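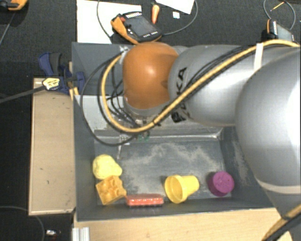
Pamden bin demos, data card

Maintainer: Lutz Ehlers. Recording protocol: Ludger Fröhlich. Last edited Thu 12 September.

What it is
Demonstrations of a person steering an arm by remote control to pick small objects out of a grey bin. Two operators, 12 sessions, all on the bench at Grikstead. One fixed camera beside the bin, plus joint positions and gripper commands.

What we would trust it for
Checking a data loader. Pretraining, maybe. We would not quote a success rate from it. Both operators had weeks of practice by May, and their habits are all over the data – they approach from the same side whether or not it makes sense.

Known problems
- Cables on the arm hide the fingertips in many views. Labels for "contact" were guessed from gripper current and should be treated as guesses.
- Sessions 3 and 4 have a clock offset between camera and joints. The fix in Flimomora helps a little.
- The bin never moves. A policy that does well here may have learned the bin.
- Failed picks were dropped from the first release. Ludger wants them back in, and so do we.

Splits
By session. Please don't shuffle frames across sessions and then report the number.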